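Monday, late

Kitchen table, tea gone cold, should be asleep. Want to get this down before it goes out of my head.

Spent the whole day on the Vuvberg. Again. Nayeli says I'm obsessed and she's right but she also asked me three questions about it over dinner so who's obsessed now. Started at the library at opening, got the good desk by the radiator, and the microfilm reader only jammed the once.

So. What I have. The Vuvberg, three masts, wood hull, sailed out of Torres in November 1850 with hides and tallow and a bit of copper on the manifest. Never got where she was going. Everybody who writes about her says she hit the Wolurano reef in the night and went down with all hands. All hands! It's in the little museum booklet, it's on the plaque by the harbor, it's in that awful book with the lighthouse on the cover. They all copy each other. I've been going backward through them for weeks trying to find who said it first and they all end up at the same newspaper column, which was written a good long while after by a man who wasn't there.

And today — a letter. Benvinda found it, I have to give her that, she had it set aside under the counter with a slip of paper with my name on. Benvinda Pinheiro is worth ten of any archive in the state. It's from the harbor agent to the owners, brown ink, terrible handwriting, whole lines where the ink has gone to nothing. But one part is clear as day. He says he has taken statements from 2 men of the Vuvberg "come in by the small boat." Two men. So not all hands. Read it standing up, then sat down and read it again.

No names, of course. Why would he give names. He says the statements are enclosed and they are not enclosed, they're gone, or they're in some other folder under some other heading, or some clerk lit his pipe with them. I asked Benvinda where enclosures would of gone and she made the face. The face means boxes in the annex, no list.

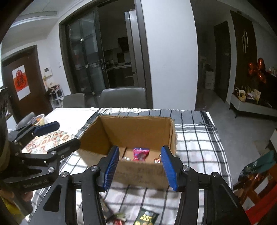
Anyway the other thing in the letter is the time. He has her striking at 5 in the morning, and the column has her striking at midnight, and that matters a lot more than it sounds. At midnight you've got no moon and the tide running out. At 5 it's nearly light and somebody on deck should have seen white water. So either the lookout was asleep or they couldn't steer. I lean toward couldn't steer. There's a repair bill from that same fall for work on the rudder and it's marked unpaid, and I keep thinking about that word. Unpaid and finished? Unpaid and never done? The bill doesn't say. Must look for the shipwright's own books, if they exsist.

Need to be careful here. I want it to be the rudder. Wanting is how the lighthouse book happened.

Went through the folder numbers after lunch (cheese sandwich on the steps, cold, gulls). Folder 2954 is the one the letter came out of and it's labeled Customs, Misc. Which is why no one looked. The folders on both sides are fish duties and a long fight over a crane. Skimmed the crane fight. Good fight.

Tekitz called right when I was back in the reading room, had to run out to the hallway with my coat half on. They can do the scans but not till the end of the month, and they want the pages flat, and these pages haven't been flat since they were folded. Said I'd call back. Didn't call back. Tomorrow.

Nayeli Meléndez's theory, for the record, because she made me promise to write it down with her full name: the two men were never crew at all, they were passengers, and that's why the crew count in the column could still be right. I said cargo ships like that didn't take passengers. She said how do I know. I don't know. Annoying. Went and checked the manifest copy while she did the dishes and there's a line near the bottom I'd always read as "2 casks" and now I'm not sure that second word is casks.

Probably it's casks.

To do — call Tekitz. Ask Benvinda about the annex, bring the good coffee. Moon tables for November 1850, the real ones, not off that website. Get the magnifier back from my brother. Look at the casks line in daylight before saying one word to Nayeli.

Rain starting. Left the car window down, I think. Going out to check.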